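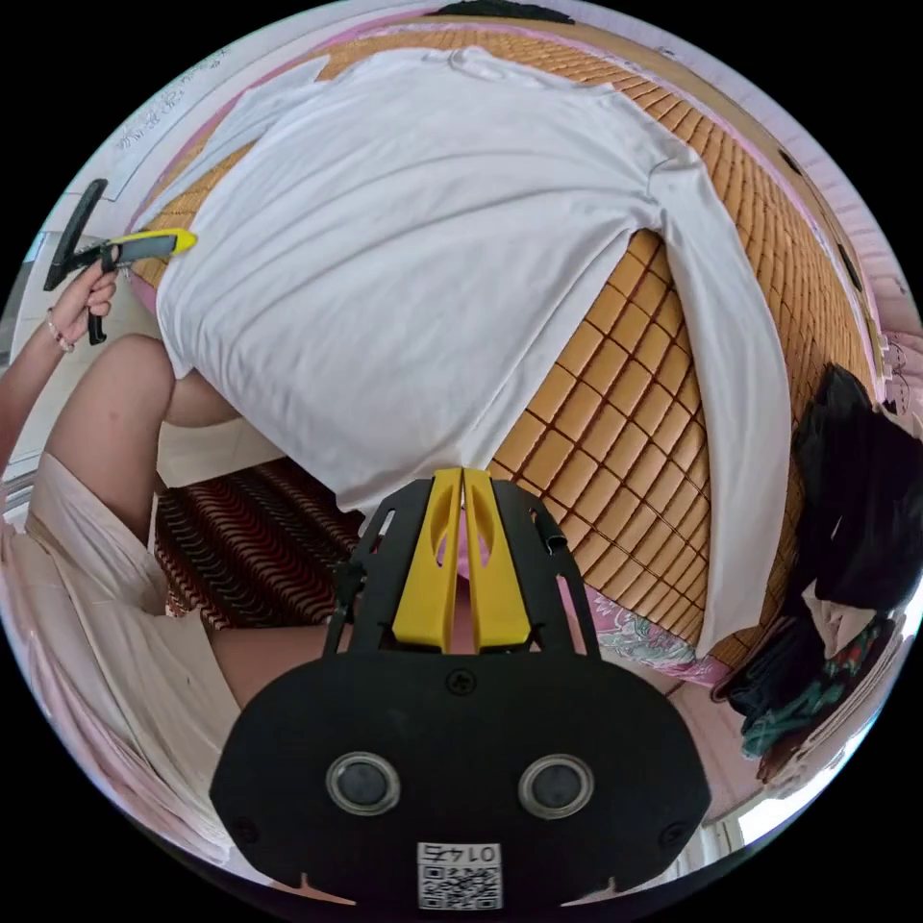
Ticket 16 — right gripper not closing fully on thin cloth
Opened by: Thanakorn Inthanon
Project: Skaron hand grippers, home build
Status: open, workaround in place
Logged: November 2020

Problem
The right gripper slips off shirt hems. It holds a folded towel fine. On a single layer of cotton the fingers meet at the tips but the cloth slides out as soon as I pull. The left one, built from the same parts, holds.

Setup
Two grippers, one in each hand, long-sleeved white shirt laid flat on the mat. Trigger spring is the Renex one from the August order. Same shirt used for every test below.

Tried so far
1. Wiped the yellow fingers with alcohol. No change.
2. Backed off the housing screws and did them up again evenly. Slightly smoother travel, still slips.
3. Swapped the trigger springs between left and right. The fault stayed on the right, so I've ruled out the spring.
4. Ran 40 pinches on the hem with each hand. Right dropped 16, left dropped 2.
5. Checked for play at the side arms. The right arm moves roughly a millimetre at the pivot with the trigger held in. The left doesn't move.

Current thinking
Worn pivot hole on the right side arm. The tips touch but can't put much force into the cloth — a thick fold hides it.

Workaround
Thin washer under the pivot. Better on the hem, stiff to open. Fine for sleeves, tiring on a full basket.

Next
Reprint the right arm with a tighter hole and sand the bore with 400 grit. Thepsuriya workshop has the printer free after the Petitico job comes off. Will rerun step 4 with the new arm and post the numbers before closing.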